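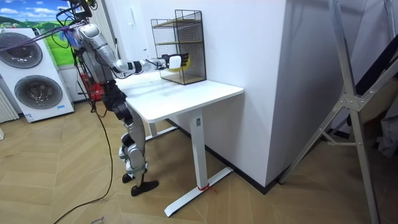
Woradholm Opens Its Maintenance Notes for the Humanoid at the Shelf Desk

Setup, cable care and hand repair procedures are now free to read, with a printed edition to follow in June

Woradholm is very pleased to share the full set of working notes its small team keeps for the humanoid robot in its household tasks room, the one that spends its working hours at a white standing desk with a wire-mesh shelf on top. The notes run to 41 pages, and they cover how the machine is set up in the morning, how it is looked after between sessions, and what gets done when a finger or a joint cover needs attention.

Visitors to the room usually ask about the clever part, and we do love talking about that (sometimes for longer than they had planned to stay!). But a good share of the team's day goes into much plainer matters, such as where the cables hang and whether the desk has crept a little since yesterday, and those are the matters the notes are about.

"I started writing things down for myself, on the backs of packing slips mostly, and then Junpei asked if he could have a copy, and then he asked if he could have one he could read," said Enikő Kocsis, who heads maintenance at Woradholm. "So it grew from there. I'm proud of it. I think anybody who keeps a machine like this running will find at least one page that saves them an afternoon."

The opening chapter deals with placing the robot. It asks the operator to set the feet beside the front corner of the desk, one a little ahead of the other, and then to check the reach to each shelf board in turn, starting from the middle one. The middle board is the team's reference height. If the hand can bring a brush just inside the front opening of the shelf at that level without touching the mesh, the top and bottom boards rarely give trouble. If it can't, the notes say to move the robot and leave the desk alone, advice that has been underlined twice in the original.

Cables get the longest chapter of all. The bundle that comes down into the top of the robot is checked by hand for stiffness and rubbing before power goes on, and the long power lead is laid across the floor in an easy curve with plenty of slack behind the heels. There is a page on what to do when the lead has picked up a twist, a page on cleaning it, and a rather stern paragraph on stepping over it with coffee.

The hand is the part that comes in for the most repair. Woradholm logged 803 hours of shelf work in the period the notes cover, and the team now opens the hand for inspection every 200 hours, cleaning the finger joints, looking over the grip surfaces and replacing anything that has worn. Lajos Antal, who does most of the bench work, wrote this chapter in one long sitting and has been adding corrections ever since. His section on grip settings for brushes is especially thorough: bristles bend, handles slip, and a squeeze that suits a firm object can be quite wrong for one that gives.

"You get to know the sound of it," said Antal. "I tried to describe the sound in the notes and Enikő took it out, which was fair. There's a recording people can listen to now."

The project has been supported from the start by Dovum, which supplied spare parts for the arm joints and lent the team a bench tester, and by the Sárközi workshop, where new joint covers are fitted and checked. A grant of 4,000 euros from the Bedgate Fund paid for editing and page layout, and will pay for the printed copies as well.

"We read a lot of reports about what robots can do, and we enjoy them very much," said Zamfira Pană, program lead at the Bedgate Fund. "It was a pleasure to read one about keeping a robot in good order, written by the people with the screwdrivers."

The notes can be read on the Woradholm website in English and Hungarian. Printed copies will be spiral bound so they lie flat on a bench, and technical schools may ask for a set at no charge. Corrections and suggestions from other maintenance teams are warmly welcome and will be credited by name in the next edition.

Press contact: Bence Bodnár, Woradholm press office. Interviews with the maintenance team can be arranged most mornings after 10 a.m., once the cable checks are finished.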